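Thread: Sim-only grasp ranking, results after 511 scenes
Board: Manipulation > Methods and results

brernow_lab
Posting this before we write it up properly. We trained a grasp ranking network on simulated clutter only and compared two ways of choosing the training grasps. Method A samples them evenly over the visible surface. Method B, which we call Skeseck, samples more heavily where the current network disagrees with itself between nearby viewpoints. Same network, same training budget, same object models.

The test set is 511 simulated scenes that neither version trained on. One grasp attempt per scene, and a lift has to hold for 2 seconds to count. Skeseck won clearly on crowded layouts. On spread-out layouts I can't tell the two apart.

tolgate
How are you scoring disagreement? If it's plain variance of the grasp score, you'll mostly pick up object edges, and you could get that with an edge filter and no network.

brernow_lab
Variance of the score after warping to a common view. We did try an edge baseline in March. It landed between A and B, closer to B than I wanted.

tolgate
Then that baseline belongs in the first post. It changes how I read the result.

brernow_lab
Fair. It'll be in the table.

pkw_77
I have a different complaint. One attempt per scene hides a lot. A planner that misses and recovers is worth more on a real line than one that's slightly better on the first try. We ran the Szalai protocol on our cell, which clears the whole pile, and the order of our methods flipped.

mossy_gearbox
Disagree with pkw_77. Clearing the pile mixes ranking with everything else, including how the pile falls over after a bad grasp. If the claim is about ranking, first attempt is the right measure.

pkw_77
It's the right measure for the claim. I'm saying the claim is small.

brernow_lab
Both can go in. We have full clearing runs for 283 of the scenes, and the gap does shrink there – I'd call it a tie until the rest finish.

ostrava_sim
What do the crowded scenes look like? People use that word for anything from four boxes to a full bin.

brernow_lab
Not a full bin. Objects dropped close together on a flat plane, no walls. One of the test scenes, before contact:
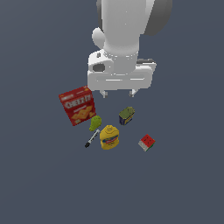 Test scene, gripper open above the small can. The cube is off to the side of the main group.

ostrava_sim
OK, that's lighter than I expected. The can looks reachable from above. I'd call it medium clutter and save "crowded" for scenes where things are stacked.

mossy_gearbox
The marker is the one I'd watch. Thin objects lying flat are where our simulator and our real arm disagree most.

brernow_lab
Same with us. Leaving the marker out as a target cuts the gap between A and B, but doesn't close it. And yes, we'll rename the category.

tolgate
Any real arm numbers at all?

brernow_lab
Only some 14 trials on the Zesar arm, too few to report a rate. Longer runs start once the new fingers are mounted. I'll post the edge baseline table here first.

pkw_77
Please put the clearing runs in the same table, even if it's a tie.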